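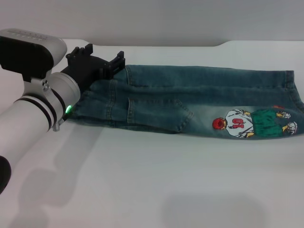 Slide 1. Folding denim for shelf storage
Cleiton Queiroz, Gralldale textile handling group. Session starts at 2:00, 30 minutes including questions.

Slide 2. Scope
Jeans only. Shirts and knitwear were covered in the Teixeira talk. Our intake at Gralldale was 1,106 pairs in January, all folded to one shelf standard.

Slide 3. Lengthwise fold
Lay one leg on the other, seams aligned. Smooth from the waistband toward the hem. Creases left near the waistband carry through every later fold. Read out the shelf depth here: 510 mm. Pause for people writing it down.

Slide 4. Waistbands
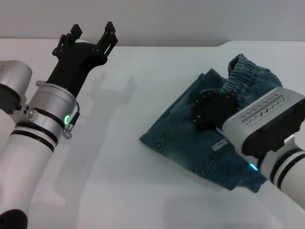 A rigid waistband folds flat under its own weight. Elastic does not, and the Plokard shelf standard makes no allowance for it. Point to the top of the bundle on the slide: the gathered waistband stands upright in ruffles, while the darker fold at the lower left lies flat. Stack height must be measured at the waistband, not at the legs. For elastic styles we tuck the band inward before the last fold and put those pairs at the top of the stack.

Slide 5. Open items
Breltudance bins are too shallow for tucked pairs. Replacement quote is for 2,000 bins, delivery date not confirmed. Skip this slide if time is short and go to questions.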